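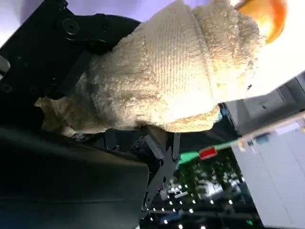
February, Fondis club notebook, evening session

Got to the bench a bit before six and spent the first while just tidying up the task list for the Nendport round, which had grown all sorts of odd branches since I last looked (my own doing, I'm afraid). We are down to one table-setting task and one cloth task now, and I do think that's plenty for a student team with this much coursework on.

The cloth is still the hard one. Each run gets 300 seconds, and last time the right arm spent most of it dithering over where to take hold. I've dropped the closing speed by 25 per cent and asked it to settle before it lifts - we shall see! 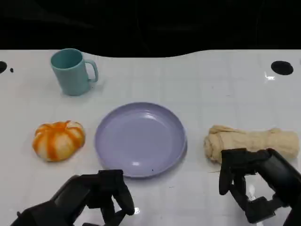

Scoring needs a rethink before we write anything up for Tostton. At the moment a run gets 5 points for each thing put where it belongs, and the cloth counts the same as the mug, which seems very unkind to whoever is working on the cloth. With the teal mug and the stripy little pumpkin both over on the left of the plate, and the rolled cloth on the right, the arms also get quite unequal work, so I'd like us to swap sides for half the runs.

Xolalpa branch is merged and almost 300 lines shorter, lovely work all round. Still to do: relabel the old logs, and find the spare gripper screws, which were in the biscuit tin and now aren't.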